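Arnville Allotment and Gardens Society
Minutes of the ordinary meeting, February 2024

Present: Imelda Dimaculangan (chair), Virgilio Samonte, Brisa Aguirre, Mi-kyung Won (minutes), and 11 plot holders who signed the sheet, plus one who signed it twice.
Apologies: Dindo Enriquez, who sent a two-page letter instead. See item 4.

1. Minutes of the last meeting
Agreed, after Virgilio asked for "shouted" to be changed to "said" under item 6. The secretary changed it to "said loudly".

2. Matters arising
The lock on the bottom gate has been replaced. The old key still opens it. Brisa will go back to the shop.
The lost wheelbarrow has been found on the plot of the member who reported it lost.

3. Water
The bill for the half year came to £746, against £500 set aside. Imelda said this was what happened when people left hoses running into a water butt and went home for lunch. Several members looked at the floor.
Virgilio proposed a ban on hoses from June. Brisa said a ban would be ignored, as the last one was. After a long talk it was agreed to allow hoses before nine in the morning and after six at night, and to put up a notice saying so. The previous notice is to be taken down first, as it says the opposite.
Vote: nine for, three against, two still asking what the question was.

4. Letter from Dindo Enriquez
Read out in full at his request. The main points were the bindweed coming through from plot 14, the history of the bindweed, and the character of the tenant of plot 14. The tenant of plot 14 was present and asked for it to be noted that the bindweed was there in his father's time. Noted.
Imelda will visit both plots with a fork.

5. Seed order
The Saludo order went in late and the early potatoes have gone up. Over 70 members' packets are to be sorted by Mi-kyung, who would like names written in capitals next year. One form asked for "the usual". It was unsigned.
Broad beans are out of stock. Members were asked to swap what they have — politely, this time.

6. The shed
Quotes for the roof were received from Lodeck and Storus. Lodeck's is cheaper and leaves out the guttering. Storus's has guttering and a paragraph on the state of the floor that Virgilio described as hurtful. Deferred until someone has looked at the floor.
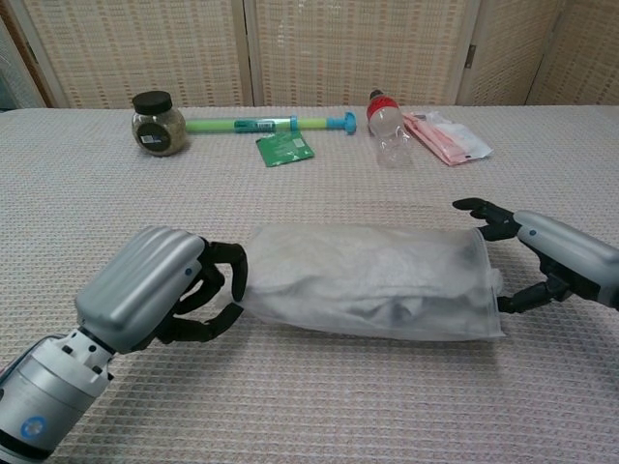
7. Summer show
The date is to be fixed once the hall has answered its telephone. Entry stays at 200 pence for adults, written that way on the posters by mistake last year and now apparently a tradition.
The heaviest marrow class will be weighed on the kitchen scales from Brisa's house, the Society's own having been found generous. Chutney will be judged by someone from outside Arnville, following the remarks made last time. Imelda to ask her cousin, who does not like chutney but is fair.

8. Any other business
A member asked if cockerels were allowed. They are not. He asked if one cockerel was allowed. It is not.
Compost bays: no cooked food, and no more carpet.

Next meeting to be announced on the gate, whichever key is in use.

Minutes taken by M. Won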